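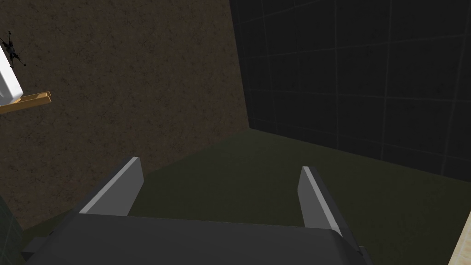
Lavanya Poojary
Simulation tooling lead, Lerbridge

Wrist-view rendering in Kartha: what changed in the July build

The July build of Kartha replaces the wrist-view renderer used for policy evaluation. Most teams will see different pixels and the same API. A few will see different scores, and those teams should read the section on baselines before they rerun anything.

The old renderer shared one exposure setting across every view in a scene. That was acceptable for the overhead view, which sees most of a room at once. It was a poor fit for the wrist view, which can spend a large part of an episode facing a corner with dark square tile on one side and rough brown wall on the other, and little else. Under shared exposure the tile went to a flat near-black and the grout lines dropped out. Policies that used the tile seams for heading lost them. The new renderer keeps a separate exposure state per view, with the default set low enough that white objects near the edge of the view do not clip.

We considered automatic exposure and decided against it. It makes the value of a given floor pixel depend on whatever else is in view, and two replays of the same trajectory with one object moved would no longer be comparable outside the region of the object. Exposure is fixed per episode and written to the episode header under view.exposure. You can override it in the scene file. You cannot change it mid-episode.

Gripper masking

The gripper takes up a lot of the lower part of the wrist view, and both fingers stay in view when the jaws are open. Kartha now writes a per-step mask for it. The mask has three classes: body, left finger, right finger. It is generated from the mesh and the joint state, so it costs one extra pass and needs no learned model.

Satish Varma found two problems during review. The first was a one-step lag between the joint state used for the mask and the joint state used for the color pass, which showed up as a thin bright line along the top edge of each finger during closing. Both passes now read from the same snapshot. The second was that the mask for the body ended at the nominal image border while the color pass used a small overscan. If you cropped from the overscan buffer you got unlabeled gripper pixels along the bottom. The overscan is now applied to both.

Depth is unchanged, with one exception. Pixels on the fingers closer than the near plane used to return zero. They now return the near plane value, and the validity bit is cleared. Code that tests for zero depth will silently stop matching. Search your loaders for this.

Corner recovery in Clollau

Clollau, the planner, gained a recovery behavior for episodes that start or end up with the gripper facing an inside corner and no target in view. Previously the planner asked for a new base pose and waited for the perception node to report a detection. With nothing to report, it sat until the episode timer expired at 2000 steps. These episodes were scored as failures of the grasp policy, although the grasp policy had never been called.

The new behavior does the following. After 600 steps without a detection above threshold, Clollau takes the two wall planes and the floor plane from the depth fit, computes the open side, and yaws the base toward it in fixed increments. The jaws are held open for the whole sweep. Closing them changes the mask area and with it the region the detector can search, and Willy Dekker measured enough difference in detection rate that we did not want to leave it to the policy.

If the plane fit fails, Clollau backs up along its last path and tries again once. If it fails a second time, the episode ends with the code NO_STRUCTURE. Please count this code separately from TIMEOUT in your reports. Pendo Mollel has updated the summary script to do so, and the old column headings are kept as aliases until the next build.

Known limitation: the plane fit assumes walls are vertical and floors are level. A shelf sticking out of a wall at about the height of the wrist can pull the fit off by several degrees, and the sweep then starts in the wrong direction. It still covers the full range, so the cost is time. A filter that rejects small planes before the corner fit is in a branch and has not been merged.

Baselines

We reran the standard corner set, 2374 episodes, with the old and new renderers and the planner held fixed. Rank order among the four reference policies did not change. Absolute scores moved for the two policies trained on color only. The two that take depth as input were within seed variation.

Do not compare a score from the July build with a score from an earlier build unless you set renderer.compat to true. The compat flag restores shared exposure and the old overscan behavior. It does not restore the old near-plane depth values, and there is no plan to add this.

For a quick check, run the first 1000 episodes of the set with your policy frozen, once with compat and once without. If the two success rates differ by more than your seed variation, your policy depends on exposure and should be retrained or at least fine-tuned on the new views. Fedir Melnychuk keeps a script for the paired comparison in the tools directory of the main repository. It expects both runs to use the same seed file and exits with an error if they do not.

Grellow users

Grellow, the labeling front end, reads the new masks without changes, but the default overlay draws all three gripper classes in the same color. Set overlay.split in your user profile to see the fingers separately. Annotators working on floor and wall boundaries should turn the gripper overlay off completely, as it hides the floor between the fingers at low zoom.

Labels made on the old views remain valid for geometry. Labels for material or surface type made on dark tile should be spot-checked, and any region marked "unknown dark" can go back into the queue.

Open issues are tracked under the tag wrist-view. When you file one, attach the episode header and the step index. A screenshot alone does not carry the exposure value, and we have had to send several reports back for that.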